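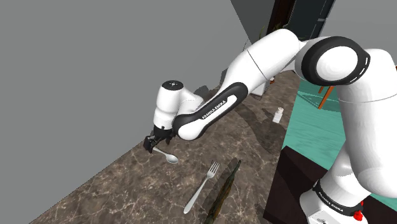 Urnby, 2019-03-06

## Handout 2: Setting up the simulated counter cell

Course notes by Sandamali Marikar. Read before the lab session. The cell files are in the Flodton folder on the course drive.

### The cell

One seven-joint arm with a two-finger gripper stands beside a kitchen counter. The task is to pick up a spoon and put it down at a marked pose. The rendered view shows the pre-grasp pose: gripper pointing down, fingers open, spoon below. The fork and the other items on the counter are obstacles for the planner and stay in the collision list for every run.

### Order of setup

1. Load the room first, then the counter, then the arm. If the arm is loaded first, its base pose is reset when the room origin is applied.
2. Check the base pose against the value in `cell.yaml`. Do not drag the base by hand in the viewer.
3. Load the cutlery with physics paused. Lower each piece until the contact readout is nonzero, then release.
4. Step the simulation until all velocities fall below the threshold. Save this as the rest state.
5. Home the arm and zero the gripper width.
6. Move to pre-grasp at low speed and save the joint values.

### Flat objects

A spoon on a hard surface leaves little room under the handle. The fingertips must come down close to the counter without touching it. Two settings matter most:

- **Contact margin.** Too large, and the fingers stop on the margin and close on nothing. Too small, and the spoon sinks into the counter at coarse time steps.
- **Approach axis.** Keep it normal to the counter. Rotate the gripper about this axis until the fingers close across the narrow part of the spoon. A grasp along the length will fail.

The spoon collision mesh has 1,946 faces. The visual mesh has 3,461 and must not be used for contact. Last November's group mixed these up, and their step time rose until the controller missed its deadlines.

### Upkeep

The Jodetti logger writes one file per run. Clear the log folder before each session. If the arm shakes at rest, reload the saved rest state before changing any gains. If it still shakes, compare the joint damping values with the copy in the Güneş branch, which is read-only.

Record in your lab sheet: contact margin, time step, pre-grasp joint values, and final spoon pose. Use seed 1,251 for the graded run.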